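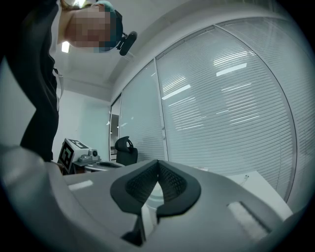 Pisoter compares two hand-held grippers, the Dusetti and the Vashisht, on small tabletop jobs that a person does by hand while the tool records. We started it after hearing one claim too many that demonstrations from a hand-held gripper are as good as demonstrations from an arm. Maybe they are. We wanted recordings with the bad ones left in before agreeing to that. A lot of the argument came down to the fingers: seen from the tool's own camera, the two black pads make a V with a fine mesh on their inner faces, and whatever goes into that notch is what the tool is going to hold, whether the operator meant it or not. The arm base on the table carries a black-and-white square marker on its side, and we use markers of that kind to check the tool's position against something that stays put. How well this works is covered under Tracking. The short answer is "less well than we wrote in the first version of this file."

What is in the set

The release has 3,046 recordings. Each one is a single attempt at a single task, from the moment the operator presses record until they press it again. We did not trim the starts and ends. Some people hover for a while before they move, and if you train on the raw files your policy will learn to hover too.

Of these, 757 are flagged. A flagged recording has at least one problem that Youssra Sqalli or Shivam Awasthi agreed was serious: lost tracking, a dropped object, a missing video stream, or a clock that jumped. They are shipped in the same folders as everything else. Use the flag column in index.csv if you don't want them, but please say so if you report a number. We have read too many tables where the hard cases went missing between the paragraph on data and the paragraph on results.

A further 300 recordings are set aside for testing. The list is in split_test.txt. It was drawn by session, so the same morning's work does not end up on both sides.

Folder layout

index.csv, one row per recording
split_test.txt, the held-out list
video/, tool camera and head camera, one folder per recording
pose/, tool position over time, same names as the video folders
width/, finger opening over time
notes/, whatever the operator typed afterward, unedited
tools/, three scripts, see Reading the files

The notes are worth opening. They are short and often rude. One says "grabbed the table again" and that is a fair account of a whole afternoon.

Tasks

pick and place, one hand
steady with one hand, lift with the other
two-hand hold on a round container
handover from left tool to right tool
close a lid

The lid task should be treated as a draft. Nerys Lloyd wrote the instructions, and then half the operators read "close" as "put on" and the other half read it as "press down until it clicks." Both kinds are in there under one name. We will split them if somebody wants to do the labeling.

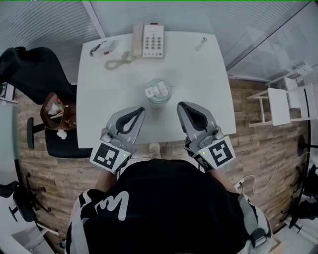 Last changed: 2019-05-29

Two-hand recordings

There are 119 of these with both tools tracked from start to finish. We recorded more, and the rest are flagged. That ratio bothers us and we'd like it to bother you.

The two-hand hold is the task we learned the most from. A rounded cup or canister stands in the middle of the table and the tools come at it from both sides, angled in toward each other, with a small white object sitting on top. Each gripper has its own square marker, and the two patterns are different, so the head camera can in theory tell left from right without being told. In practice the swap happens when the hands cross, or when one marker is turned away long enough for the tracker to give up and then guess. If you see the left tool jump across the table in pose/ and jump back a moment later, this is why. The script swap_check.py finds the obvious cases. It misses slow ones.

The container is also a poor choice in one respect. It is translucent, and translucent things are a nuisance for any depth estimate we tried. We kept it in because kitchens and labs are full of such things, and a comparison done only on matte blocks would flatter everybody.

We leave ordinary stuff on the table during recording, a desk phone for instance. People who have seen the set ask whether the clutter was arranged. It was left wherever it was. If your method needs a clean table, this is a fair place to find that out.

Dusetti or Vashisht

We are not going to name a winner, partly out of caution and partly because the answer changed with the person holding the tool.

The Dusetti closes harder for the same squeeze. Operators liked that for the first hour. On thin or light objects it tends to tip them before the pads meet, and the width log shows the fingers closing fully on nothing. The Vashisht is slower and most people found it dull, but the width log is cleaner and its zero point moved less between sessions. Bimla Bhatia, who did more sessions than anyone, preferred the Dusetti throughout and has the lowest drop rate with the Vashisht. Babita Bhatia is the other way around. We have no explanation and have stopped offering one.

Both makers describe their finger pads as suited to "everyday objects." We could not find out what that means. Our own view, for what it's worth, is that pad wear matters more than pad shape. We swapped pads partway through on both tools and wrote the change into index.csv under pad_set. Comparisons across pad sets should be made with care, and comparisons that ignore the column shouldn't be made.

Tracking

Tool position comes from the tool camera plus its motion sensor, then gets corrected whenever a marker is in view. We had planned to report one accuracy figure. We took it out. It was measured with the tool held still in front of a marker, and no one works like that.

Known trouble:

Large areas of glass and window blinds give the tracker many near-identical lines to match. The position can slip along them.
Ceiling lights reflected in glass get picked up as fixed points. They are not fixed.
The wide lens bends straight edges badly toward the corners. Calibration files are included, but the outer ring of the picture is best masked.
The gripper body fills a big share of the tool camera's view. Mask it as well, or your features will sit on the gripper and report that nothing has moved.

A plain fixed camera over the table would have fixed some of this. We argued about it for weeks and went without, on the grounds that the whole selling point of a hand-held tool is that you can work without one. I now think we should have put one up anyway and left it out of the training files. — Nerys

Reading the files

load_one.py opens a single recording and lines up the streams.
swap_check.py looks for left and right changing places.
plot_width.py draws the finger opening over time.

All three assume the folder layout above and fail without much of a message if you change it. Times are in seconds from the first video picture. The head camera starts later than the tool camera in every recording, and the offset is stored per recording in index.csv. Don't use an average. We tried that and spent two days looking for a bug in the pose code.

What this set does not show

It does not show that a policy trained on hand-held recordings will run on an arm. Shivam has run a few trials at Sterkthorpe with an arm and the Dusetti fingers mounted on it, and the results are too few and too mixed to publish. The most common failure was reach: a person leans over the table and bends the wrist in ways that the arm either can't follow or follows very slowly. None of the recordings are checked for whether an arm could repeat them. Somebody should do that before drawing any large conclusion, and it may end up being us in June.

It also says little about skill. All of the operators are people who work here or sit near people who work here.

Faces

Faces are pixelated in the released video. This was done with a detector and then checked by hand by Youssra. If you find one that got through, write to the list with the recording name and we will replace the file.

Changes

Accuracy figure removed from Tracking, see above.
pad_set column added to index.csv.
Lid task marked as a draft.
Test split redrawn by session. Results on the old split can't be compared with results on this one.

Questions go to Shivam Awasthi for the recordings and Nerys Lloyd for this file. Reports of swapped hands are welcome, with the recording name and the time in seconds.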